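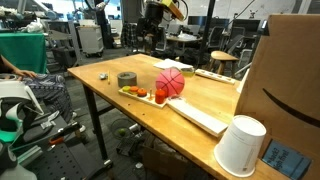 Section 4. Setting Up the Round Timer and Strike Counter

Read this section before you put the Javholm on a heavy bag or take it into a sparring session. The box says setup takes one minute. It takes longer, and if you rush it the numbers you get will be worth even less than usual.

4.1 Mounting the sensor

1. Hang the bag and let it stop swinging.
2. Wrap the strap around the bag above the height of your highest punch. The quick card says "at chest level." Ignore it. A sensor at chest level gets hit.
3. Pull the strap tight and press the sensor into its clip until it clicks.
4. Hold the side button until the light turns green.

CAUTION: Do not wear the sensor inside a glove. It has hard corners, and your partner's face will find them.

4.2 Setting the rounds

1. Press MODE until ROUND shows.
2. Set the number of rounds. The factory setting is 3.
3. Set the round length, then the rest length.
4. Press SAVE. If you skip this step, the timer goes back to the factory setting when it sleeps, with no warning. 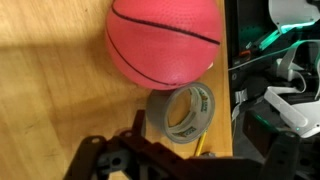 Note: The ten-second warning beep is off by default. Turn it on under SOUND. In a loud gym you may not hear it even at full volume, so keep a wall clock in view for anything that matters.

4.3 Calibrating the counter

1. Choose CALIBRATE and stand in front of the bag.
2. Throw ten single jabs with a full pause between them.
3. Check the display. If it reads anything other than 10, repeat from step 1.
4. Do the same with low kicks if you plan to count them.

The counter does badly with fast combinations. Fuad Berhe ran a long bag session for us and the display gave him 643 strikes. Amerley Mahama counted 410 from video. Most of the extra ones came from the bag bouncing on its chain. Compare your own sessions with each other if you like, but don't compare them with anyone else's.

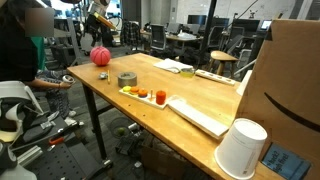 Fig. 4-2. Worktable.

4.4 About the power score

The score after each round is a number with no unit. It does not measure force, and we would not pick a fighter or a weight class by it. To hide it, go to DISPLAY, choose SCORE, and select OFF.

Error 3147 means the sensor has lost its link to the timer. Move the timer closer and hold both side buttons until the lights match.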